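Visiting the Skamari demonstration: your questions, answered by someone who needed persuading

These answers were put together by Ottilie Aigner for the Urnness residents' newsletter. I went in April and wasn't paid to be nice about it.

What is being demonstrated?
People use hand-held grippers to do small jobs with their hands, and the recordings are meant to teach a robot arm to do the same jobs later. The visit is about the first half of that.

Will I see a robot working by itself?
No. The poster says "robots at work", and I think that's a stretch. I raised it with Kirsten Campbell, who runs the visits, and she said the wording would be looked at. It was still up when I left.

How long does it last?
The leaflet says 45 minutes. Mine took over an hour, most of it talk. Groups are kept to six.

What are the black and white squares for?
They let the software work out where each gripper is and which way it's tilted. Vernon Boychuk explained this well, then was vague when I asked what happens if a hand covers one.

What does the work look like?
Slower than the film on the website. The grippers are bulky things and you spend a lot of time looking at the jaws.
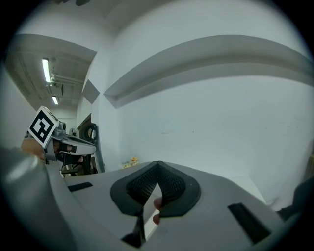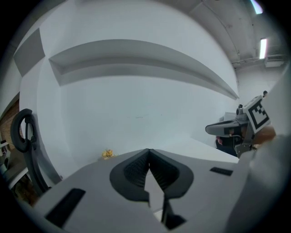 Two views from the demonstration, each with a second gripper held up beside the nearer one.

Can I have a go?
Yes, if you ask. I found the grip stiff and my wrist ached quite soon. Children under 7 can watch but not handle anything.

How many recordings does it take to teach one job?
We were told 200. Asuka Ueda, who was in my group and used to work in packing, asked whether that covered the failed ones. The answer was "it depends" - make of that what you like.

Will it take people's jobs?
The official reply is that it will "support" staff. I asked for one workplace where that had happened and was promised an email. I'm still waiting.

Is there a charge?
No, but you must book. Ring the Skamari front desk and ask for extension 101.

Is it worth going?
If you like seeing how things are made, yes. If you want to see a finished machine, I'd wait a year - and ask again then what it can do without someone holding it.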